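WUNDEMTHORPE FIELD NATURALISTS' SOCIETY
BIRD SECTION

Minutes of the General Meeting held Nov 13, 2021, in the Society's meeting room, Wundemthorpe

The meeting was called to order by the Chair at 10:05 a.m. A quorum was present. Apologies for absence had been received and were recorded in the attendance book.

1. Minutes of the previous meeting

The minutes of the previous general meeting had been circulated. One correction was requested: under the item on nest boxes, "Clolum Creek" should read "Clolum Marsh." The minutes were approved as corrected.

2. Matters arising

2.1 Access to Clolum Marsh. The Secretary reported that the landowner has agreed to renew the access letter for a further period on the same terms. Members are to use the north gate only and are asked to leave it as they find it. Dogs are not permitted, including on the outer track.

2.2 Lost telescope. The spotting scope reported missing after the spring outing has been returned. The lens cap was not with it. The Equipment Officer was authorized to buy a replacement.

2.3 Signs at the Makori hide. The new sign has been delivered, but the lettering gives the old opening hours. The supplier will correct it at no charge.

3. Report on the nest box program

3.1 The Recorder presented the season's results. The Society now maintains 104 boxes across the Makori and Clolum sites. Of these, 90 were checked at least once between the start of the season and the end of May. The remaining boxes were not reached owing to high water on the lower path at Clolum.

3.2 Tree swallows and house wrens were again the most frequent occupants. Eastern bluebirds used fewer boxes at Makori than in the previous season. The Recorder cautioned against reading much into one year's figures, noting that the spring was cold and that several of the bluebird boxes had been taken early by house sparrows.

3.3 A member asked whether the boxes along the Makori fence line were placed too close together. The Recorder replied that the pairs were set deliberately, in the hope that a swallow in one box would leave the other free for bluebirds. Results have been mixed. It was agreed that the spacing should remain unchanged for one more season and that the question should then be brought back to the meeting.

3.4 Predator guards. Raccoon damage was recorded at 4 boxes, all of them without baffles. The meeting agreed that no box should be put up in future without a baffle in place on the pole. Boxes fixed directly to trees are to be moved to poles as materials allow.

4. Winter feeding station at Makori

4.1 The feeding station will open on the same plan as last year. Black oil sunflower seed, nyjer and suet will be provided. The meeting discussed cracked corn at some length. Members were divided: some held that it brings juncos and mourning doves within easy view of the hide, and others that it draws starlings and rats. It was resolved that cracked corn be offered in small amounts only and that it be withdrawn at the first sign of rats.

4.2 Feeders are to be emptied and scrubbed every two weeks, and at once if any sick bird is seen. House finches with swollen or crusted eyes should be reported to the Recorder the same day. 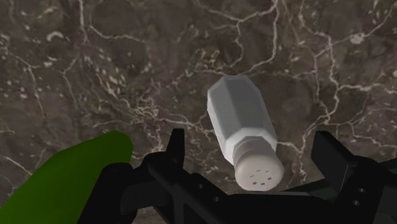
4.3 Grit and salt. The meeting considered a written request that salt be put out at the station for crossbills and other winter finches, which are often seen picking at road salt. The Recorder advised that finches do seek out minerals, but that too much salt is harmful to small birds and that there is no simple way to control how much each one takes. A member wished to know whether a light sprinkling on the ground tray would be acceptable. The Chair observed that a table shaker, with a faceted body and a perforated end of the familiar kind, is made for seasoning a plate of food and gives no useful measure for a bird weighing an ounce or less. Crushed eggshell, baked and cooled, and coarse washed grit were recommended instead. The request was declined, and the Secretary was asked to reply with thanks.

4.4 Water. The heated dish performed well last winter and will be used again. The extension cord has been inspected and passed. The dish should be refilled with plain water only, and nothing is to be added to prevent freezing.

5. Judis Owl Survey

5.1 The Survey Coordinator reported that the Judis project will enter its second winter. There will be 5 routes, one more than last year. The additional route follows the old rail bed east of Clolum Marsh and should be suitable for both screech-owls and barred owls.

5.2 The method is unchanged. Observers listen in silence at each stop before any recording is played, and then play the calls of the smaller species first. Playback must stop as soon as a bird answers. Observers are reminded that repeated playback at one spot disturbs territorial birds and that results obtained in that way will not be accepted.

5.3 Surveys are not to be carried out in steady rain or strong wind. Wind should be noted on the form at every stop, including where there is none. Several forms last winter left this column blank and could not be used in the analysis.

5.4 A member proposed that exact roost locations be left out of the newsletter. After discussion it was agreed that locations of long-eared and saw-whet owls will be given by site name only, and that photographs submitted for publication should not show features by which a roost tree could be found.

6. Library

The Librarian reported that the older volumes of the Society's journal have been moved to the lower cabinet. Two regional checklists are overdue. Borrowers are asked to return them or renew them in writing. A donated set of bird song recordings has been accepted with thanks, though part of the set is on cassette and cannot at present be played in the meeting room.

7. Correspondence

7.1 A letter was received from a resident of Wundemthorpe concerning window strikes at a glass bus shelter. The Secretary will forward the Society's leaflet on window markings and suggest that the resident also write to the town.

7.2 A school asked for a speaker on migration. The request was referred to the Outings Officer.

8. Outings

The next outing will be to the Makori hide for waterfowl. Members should meet at the lower parking lot and bring waterproof footwear. The outing to Clolum Marsh will go ahead only if the lower path is passable, and a notice will be placed on the Society's web page beforehand.

9. Other business

9.1 A member reported a northern shrike on the wires near the Makori access road. The Recorder asked that a written description be sent in, with a sketch or photograph if available.

9.2 It was asked whether meetings might begin later during the winter. The Chair undertook to consult members by mail.

There being no further business, the meeting was adjourned at 11:50 a.m.

Minutes recorded by the Secretary, Bird Section. Subject to approval at the next general meeting.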